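회사 소개

안녕하세요, Brirkix입니다! 저희는 그리퍼랑 로봇 팔, 손목 카메라, 컨트롤러를 사다가(빌리기도 하고요) 직접 달아 보고 비교해서 그 결과를 글로 정리하는 작은 회사예요. 고객은 주로 식품 포장이나 부품 조립을 하는 중소 공장이고, 카탈로그만 보고는 도저히 못 고르겠다는 분들이 많이 찾아오세요. 저도 예전에 그런 담당자였거든요. 가반하중 숫자만 믿고 그리퍼를 골랐다가 비닐 파우치 하나를 못 집어서 한 달을 날린 적이 있어요.

시작은 저랑 Raphaël Lefèvre, 이렇게 2명이었습니다. Raphaël은 컨트롤러 쪽을 맡았고 저는 손끝, 그러니까 그리퍼와 손가락 패드를 맡았어요. 지금은 Rehema Athumani가 들어와서 카메라 시험을 전부 책임지고 있어요. Rehema가 오기 전까지 저희 카메라 평가표에는 해상도랑 가격 칸밖에 없었답니다. 지금 생각하면 좀 부끄럽네요.

시험 방식은 단순해요. 그리퍼 한 종류당 집기 동작을 2000번 돌리고, 300번마다 멈춰서 패드 마모랑 파지력을 다시 잽니다. 물건은 고객이 보내 주신 실물을 그대로 써요. 찌그러진 상자도 오고 기름 묻은 브래킷도 오는데, 닦지 않고 올립니다! 공장에서도 안 닦으니까요.

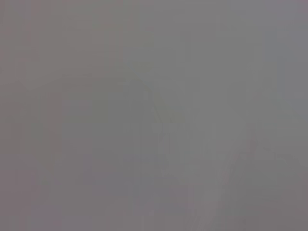

읽는 시간 3분

손목 카메라 얘기를 조금 더 할게요. 제가 제일 좋아하는 주제라서요. 화면이 이렇게 온통 뿌연 회색으로 나오고 형체가 흐릿한 얼룩으로만 남으면, 그리퍼가 아무리 좋아도 영상만 가지고는 잡을 위치를 정할 수가 없어요. 윤곽도 없고 글자도 안 읽히고, 압축 때문에 생긴 네모난 자국만 군데군데 보이죠. 저희는 이런 프레임도 지우지 않고 보고서에 그대로 넣습니다. 잘 나온 화면만 모아 놓은 자료는 이미 제조사에서 받으셨을 테니까요.

카메라 시험에서는 물체까지의 거리를 바꿔 가며 찍는데, 기준 거리는 185밀리미터예요. 왜 하필 185냐고 많이들 물어보시는데, 첫 고객이었던 Tanui의 작업대 치수에 맞춘 값이 그냥 굳어졌어요(바꾸면 옛날 데이터랑 비교가 안 돼서 이제는 못 바꿔요). 조명, 노출, 압축률도 하나씩 따로 바꿔 봅니다. 한꺼번에 바꾸면 뭐가 문제였는지 알 길이 없더라고요.

비교표는 Endico라고 부르는 저희 내부 도구로 만들어요. Raphaël이 주말마다 조금씩 고치는 물건이라 버튼 위치가 가끔 바뀌는데, 고객용 화면은 안 바뀌니 걱정 마세요. 요즘은 Flanalau 프로젝트로 진공 컵과 두 손가락 그리퍼를 같은 팔에 번갈아 달아 보는 중이고, 결과는 3월에 이 사이트에 올릴 예정입니다.

제조사에서 수수료는 받지 않아요. 장비를 빌려주시는 건 감사히 받지만, 점수를 미리 보여 드리거나 고쳐 드리지는 않습니다. 이 부분은 몇 번 얼굴 붉힌 적도 있는데 앞으로도 그대로 갈 거예요.

집어야 할 물건이 있는데 뭘로 집어야 할지 모르겠다면 문의 페이지에 물건 사진이랑 무게만 적어 보내 주세요. 첫 답장은 보통 제가 씁니다. 말이 좀 길어도 이해해 주세요!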